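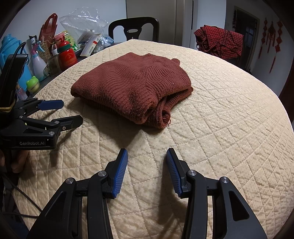
Can I still claim for a tagged trout if the Piltora app won't accept the tag number?
You can, as long as the tag is handed in at a drop box with a paper slip and the catch is logged in the app later on.

Ticket 591
Status: closed by the person who opened it
Product: Piltora catch log, phone version
Water: Holar, lower beat

First post

Hello all, hoping someone can help before I throw my phone in the river. I fish the lower beat on Holar and I've been putting my catches into Piltora since March, when the tagged fish scheme opened. It's been lovely up to now! You type in the tag, put in the length, pick your stretch of water and off it goes.

Yesterday I had a good brown trout with a tag just behind the dorsal fin, all perfectly readable once I'd wiped the slime off. I typed the number in on the bank and got "Tag not recognised for this water". I tried again, same thing. Then I tried it at home on the wifi in case the signal was the trouble (it's rotten down there under the trees) and got the very same message.

What I've done so far:
Closed the app and opened it again
Turned the phone off and on
Checked I hadn't typed a letter O for a nought, which I have done before
Logged an untagged fish to see if that worked, and it did, straight away

So it's only the tagged one it doesn't like. The catch is sitting in my drafts with a little orange triangle next to it.

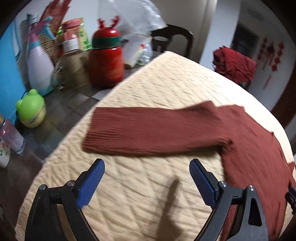

Knitted garment in rust red, one long sleeve laid out to the left.

Update, 7.40 in the evening

Had a reply from the help desk asking me to clear the stored data and sign in again. I was nervous about that because of the draft, so I wrote everything down on the back of a bait receipt first (length, time, fly, the lot). Good thing I did, as the draft vanished when I signed back in. If you're told to do this, please copy your drafts out before you press anything!

Put it all back in from the receipt. Same message. Slightly cross by this point, I'll admit, and I went and had a cup of tea.

While the kettle was on I had a look through the settings and noticed that my water was down as "Holar (upper)". I've never fished the upper beat in my life, it's a horrible scramble to get down to. I changed it to "Holar (lower)", pressed save, and it went back to upper. Did it again with the location switched off and it did the same. So now I had 2 faults, or one fault wearing two hats, I wasn't sure which.

Update, next morning

I think I've found where it's coming from. I carry a Tandix tag reader, the small one that clips on the landing net, and it's paired with Piltora so the readings drop straight in. I don't use it much because my eyes are fine and the battery isn't. But it turns out to be the one holding the water setting, and every time the phone finds it, it writes its own setting over whatever I've picked.

The Tandix was bought second-hand from Biswas Tackle, and whoever had it before must have fished the upper beat. It had been sat in my bag, switched on, right next to the phone the whole time.

What I did, in order:
1. Turned the Tandix off and took it off the paired list in Piltora.
2. Changed the water to "Holar (lower)" and saved it. It stayed put.
3. Held down the side button on the Tandix until the light blinked 3 times, then paired it again as a new reader.

After that I opened the catch, typed in the tag and it went green first go. I had a little cheer in the kitchen. 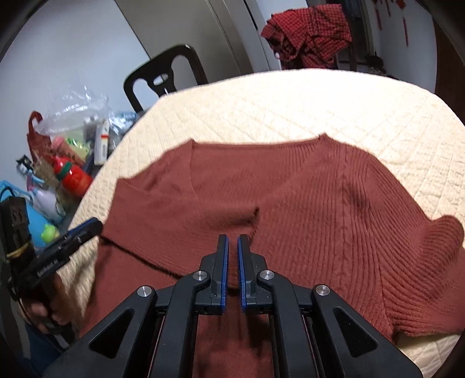

Cable-knit jumper on the round table, neckline to the far side.

Couple of leftovers for the help desk, if anybody is still reading this one:

The message could do with changing. "Tag not recognised for this water" had me staring at the tag for an hour, when it was the water that was wrong. Even just printing the name of the water next to it would have had me sorted in a minute.

Also, my older catches are all still listed under the upper beat. I've found I can change them one at a time by opening each one and pressing the pencil, but the length goes blank when I do, so I've got to put that back in too. Is there a way of moving them in one go? I've left them alone for now in case there is.

The tag itself is in the drop box by the car park with a paper slip, so the claim should be fine either way. I'm closing this myself and I'll open a fresh ticket for the old catches.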